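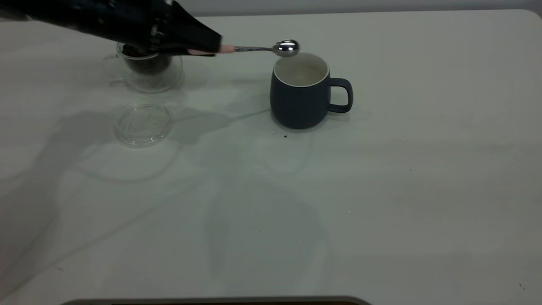 Tea station at the Grornero open day, spoon over the mug.

kettlewise
Posted Aug 26, 2025
Went to the Grornero open day in Bodovmont. Took 27 minutes to park and then watched an arm make tea. I stayed for 4 rounds, so draw your own conclusions about my social life. Anybody else go?

plinth_49
I was there for the morning slot. The arm is fine. The pace is something else. My grandmother could have made a pot, drunk it and complained about it before that spoon got to the mug.

kettlewise
Your grandmother wasn't on the program.

dunmoor
Slow is the point with a thin metal handle, though. Shiny, skinny, easy to twist in the grip. I'd be more impressed by that than by the box stacking next door, which we've all seen since forever.

plinth_49
There are crumbs of something on the table by the mug. Looks like tea to me. Just saying.

dunmoor
Have you seen the counter in our break room?

ovalwasher
Did they say what it runs on? The flyer only said "Mamani", and I couldn't tell if that was the software or the catering.

kettlewise
Software. Mullari was the catering. I asked the guy at the desk and he had to look it up too.

ovalwasher
So the robot makes tea and they still paid for catering.

tinfoilhattie
I'll be the grump. It's one glass cup, one mug and a bare white table. Put it in a real kitchen with mail all over the counter and get back to me.

dunmoor
Fair, but you have to start someplace. Next one's in December, go heckle in person.

tinfoilhattie
Is there parking?

kettlewise
No.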